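Wollow project - progress update for November
To: Lizeth Correa
From: Brayan Lozano, Pullidwood

Hi Lizeth,

Good month overall, with one setback I'll get to further down. You asked for less jargon after the last report, so I've had a go at writing this one the way I'd tell it over coffee.

The big job was the new training recipe for sorting. Our old policy learned from demonstrations where every object started in the same area of the table, and it got lazy. It learned where to reach and paid very little attention to what was there. Keabetswe's idea was to mix things up while we're teaching: shuffle the containers between demonstrations, put some items in already, leave others loose on the wood, and throw in objects that don't belong with the rest. She calls it the Huanca method and the name has stuck.

We recorded 58 demonstrations that way, all on the two-armed bench, and retrained from scratch. Then we held back 24 layouts the policy had never seen and ran the old and new versions on each of them. The old one finished two. The new one finished 16! I had Shahab go back through the logs before I let myself get excited, and he came up with the same numbers.

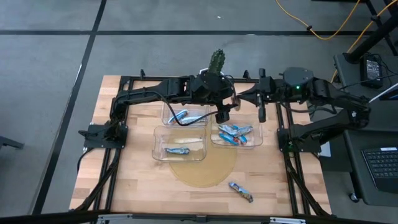
The failures are worth a mention because they nearly all look alike. When both grippers come in close together, the policy dithers over which arm should go first, and by the time it makes up its mind the run has timed out. Édgar has a fix in mind that gives each arm a short look at what the other one is planning. He's got it going in simulation and it looks promising, but I don't want to promise you a number yet.

Now the setback. Clear plastic is still giving our depth estimates grief - the walls of a container come and go depending on the light, and the colour correction we tried in October made it worse. We've gone back to plain colour video from the wrist cameras for now. That cost us more time than I'd like, and the write-up for Flemton has slipped into next month as a result.

Spending is on track. We haven't touched the travel money, and I'd like to move part of it over to compute if you're happy with that. A quick yes or no by email would do.

Next up is Édgar's fix on the real arms, then the same held-out layouts again so we can compare fairly.

Cheers,
Brayan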